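Stunthorpe Opens Its New Market Hall Kitchen Program to Home Growers

For release in August

STUNTHORPE. The Stunthorpe Growers' Exchange will open its fall program to home growers for the first time this year. Anyone in the town or the surrounding townships with a fruit tree, a grape vine or a berry patch can bring in surplus fruit and trade it for credit at the weekly exchange tables in the Danladi Building on Mill Street.

Until now the exchange has dealt only with small farms. It started with 8 member farms and now has 53. Members bring what they can't sell through their regular outlets, and the exchange sorts it, prices it and either puts it on the tables or sends it to the preserving kitchen at the back of the building. Under the new rules a household can join on the same terms as a farm, at a lower fee and with a smaller minimum delivery.

"We had calls all last fall from people with one pear tree and no idea what to do with the crop," said Marcela Kollár, director of the exchange. "We turned them away because our paperwork was written for farms. We've rewritten the paperwork."

The annual household fee is $15. It covers one set of crates, a label book and a place on the delivery schedule. Farm fees are unchanged. 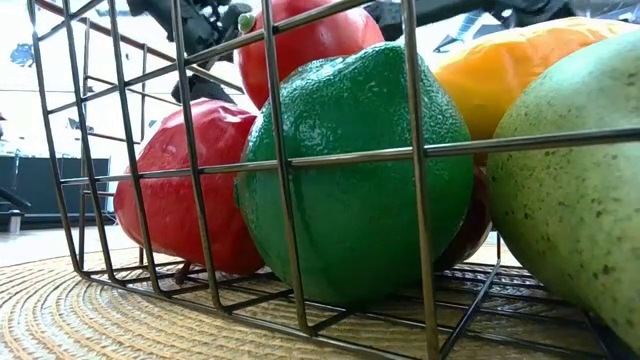 Wire basket of display fruit on a woven placemat.

How the Exchange Works

Growers book a delivery slot by phone or at the front desk. Slots run from 7 a.m. to 11 a.m. and each one is for a single grower. Fruit is weighed at the door and sorted into two grades. Table grade is clean, whole and ready to eat within a few days. Kitchen grade can be scarred, undersized or very ripe, but it can't be moldy or fermenting.

Credit is written into the grower's account the same morning. It can be spent on anything at the exchange tables, including jars from the kitchen, or saved until the end of the season. Credit is not paid out in cash. Farms may transfer credit to one another, and households will be able to do the same.

The minimum delivery for a household is 15 pounds in total. Different kinds of fruit can be counted together toward that figure, as long as they arrive in separate crates. Two neighbors may share a slot and a minimum if one of them is the named account holder.

The exchange will take apples, pears, plums, quinces, table grapes, late raspberries and currants. It will not take fruit gathered from roadsides or parks, or fruit that has been sprayed within the waiting period printed on the product label. Growers sign a short statement on spraying with each delivery. Windfalls are accepted as kitchen grade if they were picked up the same day.

Grapes Added to the List

Table grapes are new this year for farms and households alike. The exchange left them out of earlier seasons for lack of cold storage. A walk-in cooler bought secondhand from Joltitz, the former dairy wholesaler, has been installed next to the loading door and was tested over the summer with early plums and berries.

Grapes must be delivered as whole bunches with the stem attached. Growers are asked to cut them in the cool part of the morning and to lay them in the crate one layer deep. Bunches should not be washed before delivery. Washing takes off the bloom and shortens the time they will keep in the cooler.

Seedless and seeded varieties are both welcome. Growers who don't know the name of their variety can leave the line on the label blank. Many vines in the older parts of Stunthorpe came with the house, and staff will enter them simply by color.

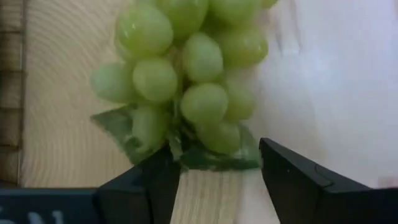 One farm member, Anavis Orchard, told the exchange in a written comment that it backs the change but wants the sorting kept strict, and asked that household fruit go through the same two grades at the same door. The exchange has agreed. The comment also raised the question of price, pointing out that a glut of backyard apples in September could push down credit rates for farms that depend on them.

In response, credit rates for apples will be set at the start of each month and held until the next. Household deliveries of apples will be limited to 128 pounds per account for the season. There is no limit on pears, plums or quinces. Limits will be reviewed after the last delivery day, when the full season's weights are known.

Kollár said the farms had been right to ask. "They built this thing. If the rate drops every time the weather is good, they'll stop coming, and then there isn't much of an exchange for the households to join."

The Preserving Kitchen

Kitchen grade fruit is cooked on site. Last season most of it became apple butter and plum jam, with smaller batches of pear sauce and quince paste. Jars are sold at the exchange tables and at the front desk during office hours. Income from the jars pays for sugar, lids, fuel and the wages of the two kitchen staff.

The kitchen will also run evening classes for members between September and November. Each class covers one product from raw fruit to sealed jar, and everyone goes home with what they made. Classes start at 6 p.m. and last two and a half hours. The planned subjects are:

Apple butter in the oven
Plum jam with low sugar
Pears in light syrup
Quince paste and quince jelly
Grape juice without a steam juicer
Drying apples and pears at home

There are 8 places in each class. Household members pay the cost of jars and sugar only. People who aren't members can join a class if places are left three days before it starts, for an added charge. Children over ten may come with an adult and do not need their own place if they share a work station.
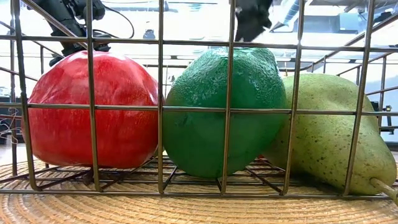 Picking and Storing Before Delivery

The exchange has put together a four-page guide for households that haven't sold or traded fruit before. It is free at the front desk and will be mailed to every new member along with the label book. The main points are these.

Pears should be picked firm and brought in firm. Most varieties ripen badly on the tree and turn brown at the core before the outside is soft. Lift the pear to level with the branch. If it comes away at the stem, it is ready to pick.

Apples should be picked with the stem on. A torn stem opens the skin, and an apple with open skin goes into kitchen grade no matter how good it looks otherwise. Don't polish them.

Plums can be left until they are nearly ripe, but they need to come in the day they are picked. Use shallow crates and fill them no more than two layers deep.

Quinces bruise more easily than their weight suggests. Set them down one at a time. The fuzz can stay on.

Raspberries and currants should be picked into the containers they will be delivered in. The exchange lends out pint boxes for this against a small deposit.

Fruit waiting for delivery should stand in the shade, off the ground and away from onions and potatoes. A garage or a covered porch is fine for a night or two. Apples and pears should be kept apart, as ripe apples will hurry the pears along.

Parking and Access

The Danladi Building is open to deliveries from the Mill Street side only. The rear lot is reserved for farm trucks until 9 a.m. Household members may use it after that time, or may stop for up to 15 minutes in the marked spaces at the front. Carts are kept inside the door. Staff can meet a car at the curb for anyone who can't lift crates, if this is mentioned when the slot is booked.

The exchange tables are on the ground floor and there is a ramp at the main entrance. The classroom is also on the ground floor, next to the preserving kitchen.

How to Join

Household membership forms are available now at the front desk and at the Stunthorpe public library. A completed form and the fee can be handed in at either place. The first household slots are in the last week of August, for early apples and plums. Grape deliveries will start in September, with the exact morning to be posted at the building once growers report that the bunches are close to ripe.

Households that only want to buy do not need a membership. The exchange tables remain open to everyone, and payment by cash or card is accepted as before.

About the Stunthorpe Growers' Exchange

The Stunthorpe Growers' Exchange is a member-owned cooperative serving small farms and, from this season, home growers in and near Stunthorpe. It operates exchange tables, cold storage and a preserving kitchen in the Danladi Building.

Press contact: Marcela Kollár, Stunthorpe Growers' Exchange, Danladi Building, Mill Street, Stunthorpe. Interviews and visits to the kitchen can be arranged through the front desk between 9 a.m. and 4 p.m.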